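# Chapter 4: The Keyboard

*After this chapter you should be able to name the main blocks of a full-size keyboard, find the home row by touch, and set a keyboard up on a desk.*

In Chapter 3 the clerks at the Wurnberg office moved their paper order book onto a computer. The book held 1,859 entries, and every one had to be typed in. The work went slowly at first. Most of the staff typed with two fingers and looked down for each letter. The office stopped the job, gave everyone 15 minutes of keyboard practice each morning, and took it up again in April.

Almost everything you do in the rest of this course goes through the keyboard, so it is worth a chapter of its own.

## 4.1 The parts of a full-size keyboard

A full-size keyboard is divided into blocks. The largest is the **alphabet block**, which holds the letters and punctuation marks. Above the letters is the **number row**. Above that, set off by a small gap, is the row of **function keys**, F1 through F12. At the right end is the **numeric keypad**, laid out like a calculator. Small laptops often leave the keypad out.

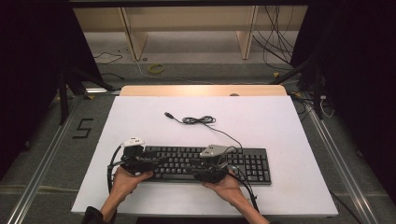 The keypad repeats digits that are already on the number row. People who enter figures all day, such as the order clerks at Pringle in Exercise 2, use the keypad for nearly everything. If you type mostly words, you may hardly touch it.

A wired keyboard ends in a USB plug. To set one up:

1. Clear enough desk for the whole keyboard.
2. Unwind as much cord as you need to reach the computer. The rest can stay bundled.
3. Push the plug into a USB port. It fits only one way up.
4. Wait a few seconds, open a blank document, and type a line to test it.

Save the extra cord. Desks get moved.

## 4.2 The home row

The letters are set in three rows. On the standard American layout the middle one runs A, S, D, F, G, H, J, K, L and is called the **home row**. Your left fingers rest on A, S, D, and F. Your right fingers rest on J, K, L, and the semicolon. From there each finger reaches up or down and then comes back.

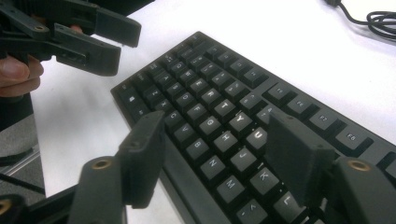 Most keyboards have a small raised mark on F and another on J. Close your eyes and find them with your index fingers, and the other fingers will fall into place. The index fingers do the most work. The left one covers R, T, F, G, V, and B. The right one covers Y, U, H, J, N, and M.

Keep your wrists level and your elbows near your sides. Press each key and let it go at once. A key held down will repeat.

**Try it.** Type each line twice without looking down. Mistakes can stay in.

 fff jjj fff jjj fj fj fj
 fgf jhj fgf jhj gh gh gh
 frf juj fvf jmj ru vm ru

## Words to know

**Legend:** the letter, number, or sign printed on a key.

**Keycap:** the top part of a key, which the finger touches.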